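We use cookies to remember your settings. By continuing to browse you accept our cookie policy. OK

Thread: Quartz or laminate for a rental kitchen?

tanko_o
Redoing the kitchen in our rental on Skuvgate. The laminate quote is $459 for the short run. Quartz from Galletti is a lot more, plus $500 for the sink cutout. Tenants change every year. Is quartz worth it?

millrow11
No. Put in laminate and replace it when it gets burned. I've done that twice and still spent less than one slab.

Ifeoma Oyelaran
I disagree. Swelling at the sink seam is what kills laminate, and you lose a week of rent each time you swap it. We did quartz in November and I haven't touched it.

drywall_dan
Whatever you pick, think about the pattern. Plain white shows every crumb. Veined white is more forgiving. Some I have saved:
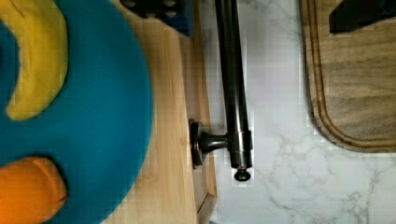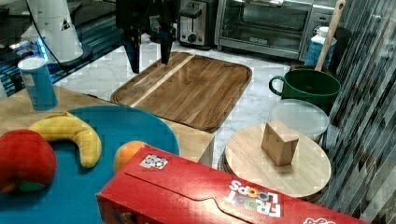
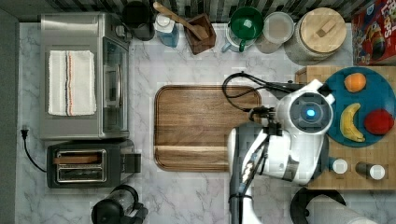

Gray veining on the counter in the last one, toaster oven and all.

millrow11
Veined laminate exists too. Tsuji has one and it looks fine from three feet away.

tanko_o
Does the veined kind hide the seam? Ours has a corner.

Ifeoma Oyelaran
Not on laminate. The lines never match up at the corner. On quartz they charged us $400 to match it, and I'd skip that in a rental.

millrow11
Then skip the slab too.

tanko_o
Going to get a second quote from Skerstead before I decide. Will post the number.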